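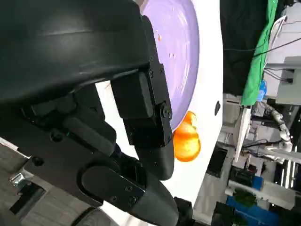
Figure 3. Lavender plate on the white table, with an orange item at the rim.

4.2 The plate and its neighbors

The literature on table setting has a great deal to say about forks. It says much less about the bun. A fork has a side of the plate and has had it for a long time; a bun arrives late, usually in someone's hand, and goes wherever there is room. When we began the Bemgate interviews we assumed that people would treat the plate as the place where food goes, and we drafted the coding sheet on that assumption. The coding sheet had to be redrafted in March.

We interviewed people in 18 households and asked each of them to talk us through an ordinary afternoon snack. Most described a plate. Fewer described using it. The plate was said to be "out," "there," or in one case "for company," while the bread itself was on the table next to it, or on a napkin, or already eaten. One man kept returning to the plate with real affection and, when asked what he had last put on it, named his keys.

To see whether this was a local habit, we sent a short questionnaire to 200 people on the Nulau mailing list. It asked them to mark on an outline of a table where they would put a plate, a mug and a bun. Of the forms returned, 59 had the bun outside the plate. We had expected a handful of these and had planned to set them aside as careless. It is hard to set aside 59 of anything, and several had been drawn with a ruler.

We sorted the off-plate answers by how close the bun came to the rim. The first group, which we called leaners, had the bun touching the plate. The second, flankers, had it clear of the plate but plainly in its company. A small third group put the bun in a corner of the table, far from everything, and we have no name for them that the reviewers would accept. 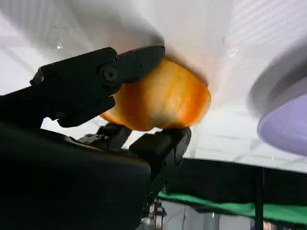 Siriporn Chaiyaporn, commenting on an early draft, wrote that we were making heavy weather of a simple matter: people put bread on the table because bread does not spill, and a plate under a dry bun is one more thing to wash. We think she is right about the washing. Her account does less well with the respondents who got out a plate anyway and then put the bun beside it, thereby earning the washing without the use. When we put this to her she replied that we had evidently never had guests.

Guests do matter. In the interviews, a plate was more likely to be mentioned when somebody else was expected, and its color was more likely to be mentioned too. Rattana Phromma coded these passages under "display" and Nattawut Sangkhawat coded the same passages under "worry." The disagreement was never settled, and Table 2 reports both columns.

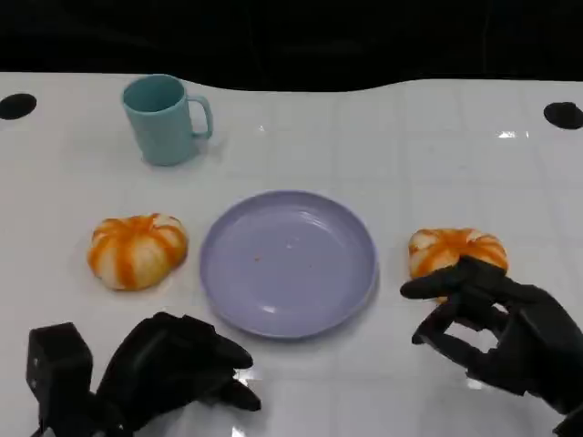 Shape was the second thing we had underestimated. A plain roll has no front, and respondents were content to put it down any way up; a bun made to look like something else seems to ask for a position. We heard this about rabbits, about hedgehogs, and at some length about a turtle. Two of a kind ask for more still, and people who would leave a single roll anywhere began to speak of sides and of the middle. The flanker arrangement is easiest to recognize with pumpkin buns, one to the left of a round plate and one to the right, with the mug standing farther back and only a crumb on the plate itself. A setting like that reads as finished, although by the standards of the etiquette manuals it has not been started.

The crumb deserves a sentence of its own. Three interviewees took any crumb on a plate as proof that the plate had been used, and so counted themselves as plate users. We have kept their answers as given. A stricter definition was tried and produced an argument.

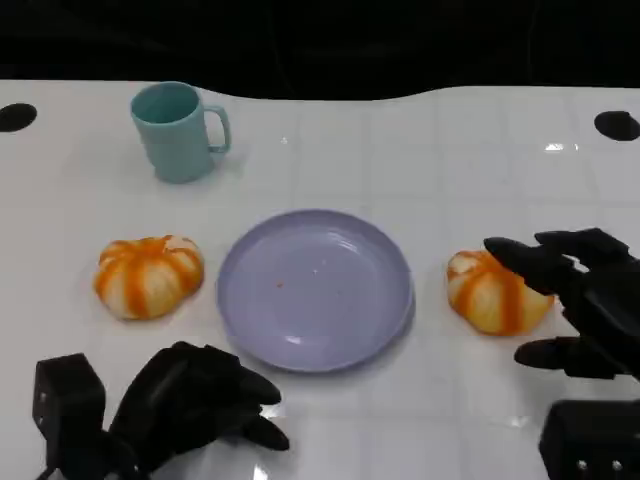 Figure 4. Flanker arrangement: pumpkin shapes left and right of the plate, teal mug at upper left.

Mug placement varied less than we had hoped, having set aside a whole subsection for it. Respondents put the mug behind the plate, to one side, and gave it very little thought. The subsection is now footnote 5.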